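Rolled or folded: towels for a small kit shelf

Strickland Home Forum > Storage and Laundry > Towels and linen
Page 1 of 4

pedgate_44
I have a shelf 600 mm wide that has to take hand towels, a water bottle and a few bowls. At present the towels are folded in quarters and stacked. Pulling one from the middle brings the rest with it. I am considering rolling them instead. Does a roll hold its shape without a band, and does it save any width? The towels are ordinary cotton, medium weight, nothing special.

Preden
Rolling does not save volume. The cloth is the same cloth. What you gain is access, because each roll comes out on its own. What you lose is a flat top surface, so you can't stand anything on the stack.

On bands: not needed if the towel is folded lengthways in thirds first and rolled from the short end. The loose edge goes underneath, and the weight of the roll holds it shut. A thin towel rolled without the first fold will open within the day.

ilze_parn
I disagree with Preden on volume. In theory it is the same, but a folded stack traps air at the folds and a tight roll does not. I changed over in February and got one more towel on a shelf of the same width. Whether that is worth the extra time on laundry day is another matter.

Preden
One more towel on one shelf could as easily be down to how tightly you pressed them. Did you measure the stack compressed?

ilze_parn
No. Nor do I compress towels in normal use, so the uncompressed figure is the one that matters to me.

Storkex
Both of you are assuming the roll stays tight. Mine don't. A roll gripped in the middle bulges at either side of the grip, and if it was slack to start with it begins to unwind when you put it down. For anything that gets picked up and moved often I would stay with the fold.

My own lay-out, on a white table, blue towel rolled up between the bottle and the purple canister:

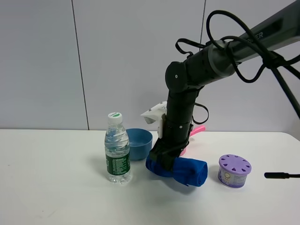 Vol. 4, p. 44

The bottle is clear plastic and part full. I keep it upright and at the end of the row, so that it can be taken without disturbing the bowl. The matte top is useful here. On a gloss surface my rolls creep towards the front edge.

pedgate_44
Thank you. Is that one towel or two rolled together? I ask as mine are thinner and I was going to pair them.

Storkex
One. I would not pair them. The inner one slides out at the end and you have to start again.

Preden
Pairing works if both are the same length and you roll them from the same edge. Different lengths, no.

On the bulge: that is a fault in the rolling. Keep the tension even from the first turn and there is far less of it — the middle gives a little and comes back.

Storkex
It is a towel. It will bulge. I am not going to tension a hand towel like a tent guy.

ilze_parn
Agree with Storkex there. Medium weight cotton gives wherever you hold it. I only object to the claim that rolling gains nothing.

pedgate_44
I will try thirds and then roll, one towel per roll, loose edge down. If they open up I will go back to the stack and put a divider in. I have an offcut of board that should fit with a little sanding.

Preden
Fit the divider anyway. It helps with either method.

Last edited by Preden, September 8, 2023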